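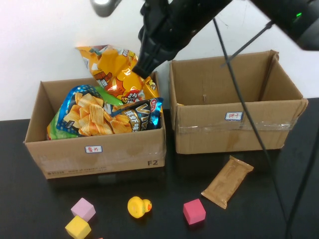 Snack bags used to take over my whole pantry shelf, and I tried baskets, bins and one very silly hanging thing from Grultby before I gave up and went back to plain cardboard boxes. Take the flaps right off, like on the chip box, so you can grab a bag without fighting the lid - and let the bags poke up a little! Stick a small label on the long side and face that side out. I keep an empty box right next to the full one too, for sorting.

**When I sort:** every 14 days, more in September when the school snacks start.

- Oldest bags go in the empty box first, then the new ones behind them.
- Anything with 3 or fewer bags left goes on my list for the Stirnville store.
- A strip of clear tape low on the front keeps a tired box going for ages.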